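Ulwood Workshop Automation Grant
Progress report, second period: arm maintenance and return to service

Submitted to the Bestent program office

This report covers maintenance of the servo-driven arm in the Drinik cell from the end of the last reporting period through September. The work was carried out under budget line 2, upkeep of installed equipment. No change to the approved scope is requested.

At the start of the period the arm showed play at the elbow, and positions taught in the morning could not be repeated reliably by the afternoon. The cell was taken out of use for 19 working hours. The elbow bracket was removed, the servo horn was checked for wear, and the bracket bolts were replaced as a set. All bolts were tightened in a cross pattern and checked again after 200 test cycles. Two had settled slightly and were brought back to the required torque.

The braided cables along the arm were inspected over their full length. One had been pulling at its connector when the elbow was fully bent, and it was rerouted with more slack over the joint. The cable routing drawing has been updated to match. 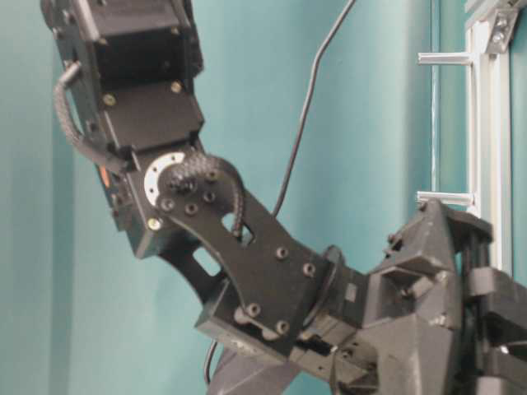

Elbow joint of the arm, with bracket plate, servo horn and braided cables.

After reassembly, the zero position of each joint was set again and the taught positions were reloaded. The arm then completed 205 consecutive cycles without a stop. Repeatability at the elbow is within the limit set out in the grant agreement — the shoulder joint was also measured and needed no adjustment.

Spending on parts remained within the amount approved for the period. The spare servo ordered from Štefanec has not yet been delivered, and the item is therefore carried forward. Until it arrives, a failure of the elbow servo would stop the cell, and the risk register has been amended accordingly.

In the next period, bolt torque and cable condition will be checked every Thursday before the cell is started, with results entered in the maintenance log. The log will be attached to the next report.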